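Software Review: Hetlow Task Planner, Release 3
Print this page | E-mail this page

Reviewed by Eluned Gittins, Laboratory Software Services

Hetlow is a task planning and execution package for one or more robot arms. It takes a goal stated in structured form, produces a sequence of grasps, transfers and releases, and passes that sequence to a motion layer for execution. The present review was undertaken at the request of the manipulation group, which had used the Farker scripting environment for its tabletop work and wished to know whether a change was justified. The assessment covers installation, the planner itself, the perception interface and the supporting tools. Hardware was outside its scope.

Installation proceeded without difficulty on the group's standard workstation. The package is organised as a set of services, each of which may be restarted independently, and the configuration files are plain text with adequate comments. Licensing is handled by a local server, and colleagues who work behind the institutional firewall should note that port 3385 must be open between that server and each client. The installer does not test for this and reports only a general timeout.

The planner is the strongest component. Goals are written as relations between objects and places, and the software determines an order of operations from them. Reviewers found that the resulting plans were readable, which has considerable value when a supervisor must approve a sequence before it is run. Each step carries its preconditions, and a step that cannot be satisfied is flagged in the plan view with the name of the relation that failed. Farker users will be accustomed to reconstructing this information from log files.

Food items and baskets were chosen for the trial tasks on the ground that they expose weaknesses in grasp selection. A bread roll offers no parallel faces, and the wall of a basket limits the directions from which two fingers can approach. 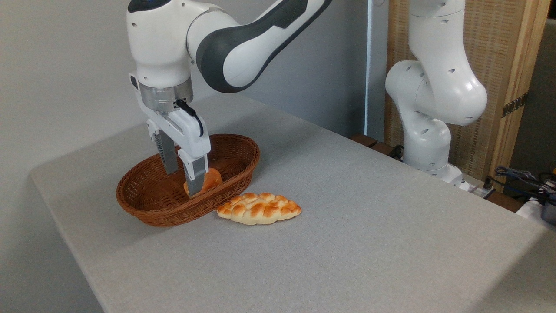
Hetlow treats a container as a region with a boundary and an opening, and it rejects any grasp whose approach volume crosses the boundary. In its default state this test is conservative. With the clearance margin as supplied, the planner declined most grasps on objects lying close to a basket wall, and it was necessary to reduce the margin before useful candidates were returned. The parameter is documented, although it appears in the chapter on collision geometry and is not cross-referenced from the chapter on grasping, where most readers will look for it.

The perception interface is less mature. Object poses may be supplied by any source that publishes in the required format, and the group's existing estimator was connected through the Dikero bridge with a modest amount of programming. The interface accepts a single pose for each object and makes no provision for uncertainty. For rigid parts this is tolerable. For baked goods, whose shape varies from one item to the next, the planner would benefit from knowing how far an estimate can be trusted. Arvo Eskola, who prepared the bridge configuration, has recommended that a confidence threshold be applied upstream until the vendor addresses the matter.

Support for two arms in a shared workspace is included in the base licence. Arms are declared as resources, and the scheduler reserves portions of the workspace on behalf of each. The behaviour is sound, if cautious: an arm that has no part in a plan must still be declared, or its volume will be absent from the collision model. The review team considers that an undeclared arm should generate a warning at start-up.

Among the supporting tools, the plan recorder merits particular mention. It stores every plan, with its inputs, in a form that can be replayed offline. The default limit of 1000 stored plans can be raised in the configuration file. The graphical editor, by contrast, is slow to redraw and loses its panel layout whenever a service is restarted.

Hetlow Release 3 is recommended for adoption by the manipulation group, subject to the 2 conditions set out below. The clearance margin should be reviewed for each new container type and recorded with the task definition. Existing Farker scripts should be retained until their equivalents have been tested, as the import utility does not carry over custom recovery behaviours.

Last updated: 17 June 2024

Related items
Dikero Bridge: Configuration Notes
Farker Scripting Environment: Maintenance Schedule
Requesting a Workstation Licence
Laboratory Software Services: May Bulletin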